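The Slow Part Is the Planner

When Weronika Krawczyk joined Pralwood, the company had a planner that could get a robot arm to a paper cup in almost any kitchen it was given. It could also take 80 seconds to decide how. The arm itself then needed about four seconds to move.

"You stood there and watched a robot think," she says. "Customers hated it. I hated it too."

Pralwood writes motion software for arms that work in homes and small commercial kitchens. It does not build the arms. The office is two floors above a print shop, and most of what happens there happens on screens. The product is called Cenow. It takes in a model of a room, a start pose and a goal, and returns a path that does not hit anything.

Finding such a path is an old problem. A planner picks random arm positions, throws out the ones that collide, and connects the rest until it has a route from start to finish. In open space it works fast. Under the lip of a counter, or between a chair back and a cabinet, most of the random positions are bad, and the planner burns its time rejecting them.

Lena Ziółkowski, who wrote much of the collision code, spent her first year on that rejection step. The old version checked each link of the arm against every surface in the room. Hers keeps a coarse map of free space and asks the map first. Only the close calls go to the full check. On the company's own test set of 1312 problems, the median planning time fell to under three seconds.

The test set is called Zundum, and it is run every night. Each problem is a room, a start and a goal, stored as a small text file. Natanael Dantas looks after it. When a customer reports a bad plan, he rebuilds the case in simulation and adds it, and it stays there for good. He says the set has grown by over 300 problems since November.

"People want to delete the hard ones," Dantas says. "I understand why. The chart looks better."

The hard ones are often a matter of perception. A planner trusts the room model it is handed. If the model puts a counter edge two centimeters too low, the path can be perfect and still end in a scrape. Cenow now adds a margin to every surface, wider where the sensor data is thin. Set the margin too wide and the arm refuses to reach places it could reach safely. Jarosław Brzozowska has been tuning that number for most of the spring, and he keeps a log of each value and what broke.

The other recent change is in what the software tells the person running it. The old planner failed with a single line: no path found. The new one names the surface that blocked the most attempts and shows the arm position that came closest. Support calls are shorter now, Krawczyk says, and some customers fix the room model themselves.

Simulated rooms with the robot in view: 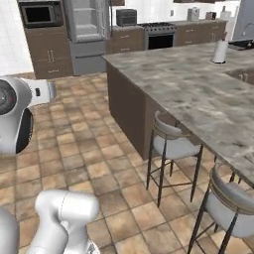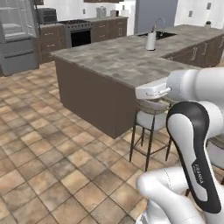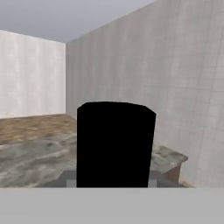 Does a faster planner make the arm itself move faster?

The arm's top speed is set by its controller and its safety limits, and Cenow does not change either one. What gets shorter is the wait before the arm starts to move.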